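How to Design a Printed Part That Holds Up in Daily Use

I love making small useful things for the house: hooks, pulls, hangers, the odd replacement for something that snapped off a drawer years ago. Getting them to last takes a little planning before you hit print, and the planning is half the fun!

Start with paper. Draw the part at full size, cut it out and hold it where it's going to live. You'll spot a handle that's too tight for your knuckles long before you've used any filament. Amber Jansen taught me to do this with cereal boxes, and I've done it for every part since (more than 20 of them, and I still have most of the cutouts).

Next, think about which way the layers will run. A printed part pulls apart most easily between layers, so lay long pieces flat on the bed. Flat parts usually need less support too, and they peel off with a nice smooth face on one side.
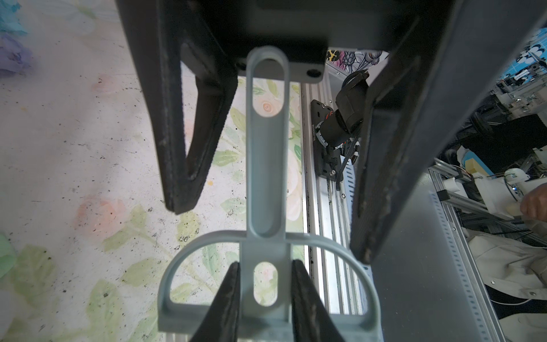 A light blue-gray printed part with a long slot and a D-shaped loop.

Now for the holes! Slots are wonderful if you're not sure of your screw position, as they let you slide the part before tightening. Round off the ends, because square corners are where cracks like to start. Do the same where a thin section meets a thick one. Even a small curve makes a big difference.

For settings, I go with four walls on anything that gets pulled, and I leave the infill at 55 percent. Walls matter more, so add those first if a part feels bendy.

Then test it. Hang a bag from it, add a few cans and leave it overnight. My first coat hook, the Kerklow, drooped by morning, and version two got a fatter neck and has been on the back door since September.

Last, write the version number on the back with a marker before you put it up.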